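How Fishing Villages Grow Into Cities

A page for young visitors from the Wudstead Harbour Museum
Last reviewed Aug 29, 2024

Many large cities beside the sea began as very small places. If you travel to one of these cities on holiday, you may see tall buildings, wide roads and busy shops. It can be hard to imagine that people once pulled their boats up on the sand there and dried their nets in the sun. This page explains how a village can become a city, and how you can look for the old parts when you visit.

Why did people settle there?

People have always needed fresh water, food and shelter. A good place for a fishing village usually had all of these. It often had a bay or the mouth of a river, where boats could stay out of strong wind and large waves. This kind of sheltered place is called a harbour.

The village of Wudstead began beside a small harbour. The first families built their homes on a low hill so that high tides could not reach them. They fished in the morning and grew vegetables on the flat land behind the hill. In the earliest written record, there were 33 houses and one well.

How did trade begin?

Trade means giving one thing to get another. Sometimes people pay with money, and sometimes they swap goods. Fishing families often caught more fish than they could eat, so they dried or salted some of it and carried it to other places to trade.

Salted fish from Wudstead went up the river to the farming town of Rerkum. The boats came home with grain, wool and timber. After some years, traders from further away heard about the harbour and began to call there as well. They needed somewhere to sleep, somewhere to eat and somewhere to store their goods. New buildings went up along the shore to serve them. A building used for storing goods is called a warehouse.

What is a market quarter?

A quarter is a part of a town. The word sounds as if it should mean one of four equal parts, but a town can have any number of quarters. A market quarter is the part where people come to buy and sell.

In old towns, sellers of the same goods often set up side by side. There might be a street of rope makers, a street of bakers and a street of metal workers. This helped buyers, who could compare prices without walking far. You can still find street names that tell you what was once sold there. In Wudstead, visitors can walk along Net Lane, Candle Street and Salt Steps.

The streets in a market quarter are often narrow. In hot countries, narrow streets stay in the shade for most of the day. In cold and windy places, they give shelter. Some markets also have a roof over the street, so that people can shop in any weather.

Why did the towns grow so quickly?

A town may stay small for hundreds of years and then grow within a single lifetime. This can happen for different reasons. A railway might arrive. The harbour might be made deeper so that larger ships can enter. People might find something valuable nearby, such as coal, oil or metal.

Wudstead grew when the railway from Garg was finished. Before that time, the journey from Garg took four days by cart. By train it took one morning. Within 85 years the town had spread along the coast in both directions and had joined up with two other villages.

When a city is built beside the sea, it cannot spread in every direction. For this reason, some coastal cities become long and thin, with the water on one side and hills or desert on the other. Look at a map before your trip and see what shape the city is.

What happened to the old buildings?

Some old buildings were pulled down to make room for new ones. Others were repaired and given new work to do. A warehouse may now be a library or a hotel. A customs house, where officers once checked the goods on each ship, may now be a museum.

Our museum is in the old customs house of Wudstead. It holds 3,000 objects, including anchors, scales, maps and toys. One of the oldest is a brass weight from the island of Drundora, which a trader used when selling pepper.

How to explore an old town

Begin at the harbour if you can, as this is usually where the town began. Then walk slowly uphill or inland. Look for:

Worn steps, where many feet have passed.
Street names that describe a job or a kind of food.
Iron rings in a wall, which were used for tying up boats or animals.
Dates carved above a door.

Stay with your adult in busy markets, and ask before you touch anything on a stall. Some traders are happy to explain where their goods come from. Please remember that people live in old towns as well as visit them, so keep your voice low near houses and take your litter with you.

Words to know

Harbour: a sheltered place where boats can stay safely.
Trade: buying, selling or swapping goods.
Warehouse: a building where goods are stored.
Quarter: a part of a town or city.
Customs house: a building where officers checked goods that arrived by ship.

Things to do after your visit

Draw a map of the route you walked and colour the oldest streets. You may also like to choose one food from your kitchen and find out which country it came from, and whether it travelled by ship, truck or plane.
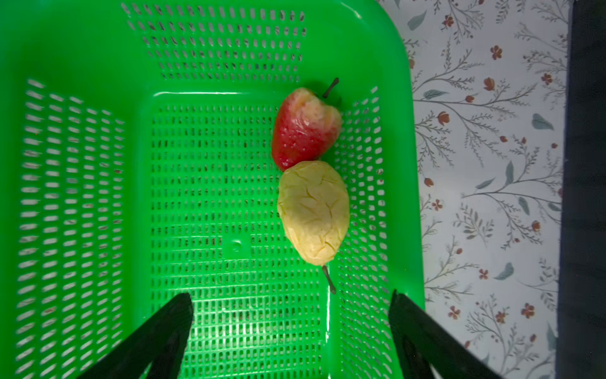

Mark the country on a map of the world and draw a line from there to your home. If the line crosses the sea, see which harbours it passes on the way. Maps can be handed in at the front desk of the museum, where they are displayed during April.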